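Print this page | E-mail this page

April 2025
Wednesday, late

Finished the Modow booklet over supper. Twelve dollars, 70 pages, and the first three of them are a letter from the publisher congratulating me on my purchase. The claim is that a house cleaned in the right order stays clean twice as long. Twice as long as what? It never says. I went through it with a pencil looking for a comparison and found a drawing of a lemon.

The right order, according to Modow, is ceilings, then walls, then furniture, then floors, then "the heart." The heart is not defined until page 58, where it is whatever object in the house you look at most often. Mine is the kettle. I have now been instructed to clean the kettle last, by candlelight if practical.

My grandmother did top to bottom too and never charged for it. Dust falls. I'll give them that one.

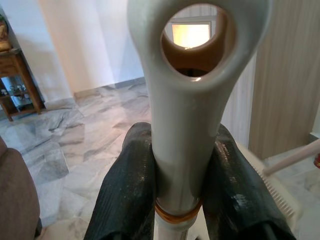
The part that got under my skin is the chapter on "rest days" for brooms. You are supposed to own two and alternate them, and let the idle one hang with its bristles facing a window. The booklet says bristles "recover" in daylight. I have had the same broom since I lived in Taltumden and it has spent its whole life in a dark closet behind the ironing board, and it sweeps fine. Bristles bend if you stand a broom on them. Everybody knows that, and a nail in the wall takes care of it, day or night.

Then of course on the back page there is a coupon for a second broom.

Swept the hall this afternoon in the usual way, then again an hour later in the Modow way, which means short strokes toward yourself and no talking. There was hardly anything left to sweep up the second time. A believer would call that a result. I should have done it the other way around, and I may next week if I can stand to be silent again.

Also tried the Viron on the stone by the back door. The label says it lifts "most old marks from most natural stone." Two mosts in one line is a lot of room to wiggle in. I followed the directions, capful to a bucket, let it sit, wiped, rinsed, wiped. Smelled like a swimming pool and cough drops. The mark I was after is from a flowerpot that stood there all last August. It was there when I started and it was there when I put the bucket away. Perhaps a little lighter on one side -- or perhaps the sun had moved. I put a penny down at the edge of it so I can check tomorrow at the same hour.

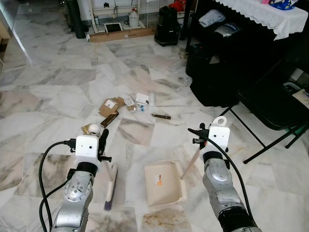

What I do not want to do is go the other way and start scrubbing it with something off the top shelf. I did that once with vinegar on a windowsill in the old place, on the advice of a magazine, and it ate the shine right off. Marble and vinegar do not get along. That magazine also recommended vinegar for headaches. I kept on buying it for another year, so I'm not one to talk.

Went down to Jaidee at lunch for noodles and the two women at the next table were talking about the very same booklet. One of them said her house had felt "lighter" ever since. The other asked if she had thrown anything out and she said yes, nine bags. Well, there you are. I nearly leaned over.

I'll admit one thing. There is a short section near the end on keeping a small corner of the house in good order when the rest has gone to pot, a shelf or a ledge, with something set out on it that you'd be sorry to see dusty. No coupon attached to that section, no claims about energy. I read it twice. Might do the ledge by the stairs, after the mail has been cleared off it.

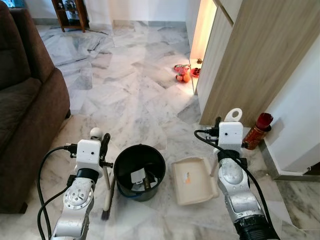
Two orange fruits and a red plate by the lit niche.

Tomorrow: look at the penny. Take the Viron back if there's no change, receipt is in the blue bowl. Library books. Call about the gutter again, and this time get a date out of them.

Did the kettle after all, under the regular kitchen light. It's a clean kettle.

Print this page | E-mail this page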